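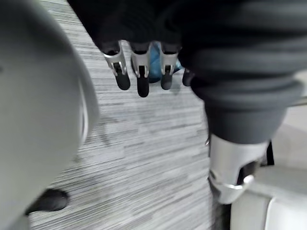
Relham, September

Handout 4: Handling exercises at floor level
Course notes, Practical Robot Handling. Instructor: Wiesława Borkowska

These notes cover the house rules for picking up, holding and bagging light objects near the floor. They go with the Thursday session. Read them before you sign up for a slot. The rules are our own and apply in the Flidley building only. If you later work at a site with its own risk assessment, follow that one.

1. Before power-on

Walk the whole working area once. Pick up anything that is not part of the exercise. Furniture may stay where it is, but chairs have to be pushed back until both arms can reach full stretch sideways without touching them. Tables count too, and people forget the base, which often sits farther out than they think.

Check every cable that runs outside the arm. Move the wrist by hand through its range and watch the loop. A cable that goes tight at any point gets re-routed before the session starts.

If the robot wears a fabric cover, check that it is pulled clear of the joints. Folds near the elbow are normal. Folds inside a joint gap are a stop.

2. People in the area

One operator, one spotter. The spotter holds the stop button and does nothing else – no note taking, no phone. Everyone else stays at least 100 cm outside the reach of the arms. Closed shoes for all.

Nobody reaches in to straighten an object while the arms are live. Call "hold", wait for the operator to repeat it, then go in.

3. Speed

Keep to 60 percent of the set speed for anything below knee height. The camera view blurs quickly when the wrist swings close to the floor, and an operator who cannot see the fingers clearly should slow down or stop. Free travel with an empty hand may go faster, but only above table height.

4. Objects

Thin plastic bags are harder than they look. Open the bag and lay it flat before the first attempt. Bottles must have the cap screwed on, and the full weight must not exceed 800 g. No glass. 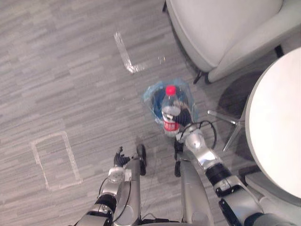

Grip a bottle around the middle of the body. The cap is too small to hold the weight if the bottle swings. Keep the second gripper open and low until the first one has closed, then bring it in slowly for the bag. Two moving grippers within a hand's width of each other are a stop.

Old floor tape from earlier layouts can be left down if it lies flat. Use only the marks named on your task sheet.

5. After the session

Open both grippers, park the arms and switch off at the main panel. Wipe up any water right away. Write down every stop on the Kernden form, including the ones that seemed unnecessary. Last year's group filed 13, and most of them came from cables.

Reading for next time: Dzene workbook, section on two-handed grasps.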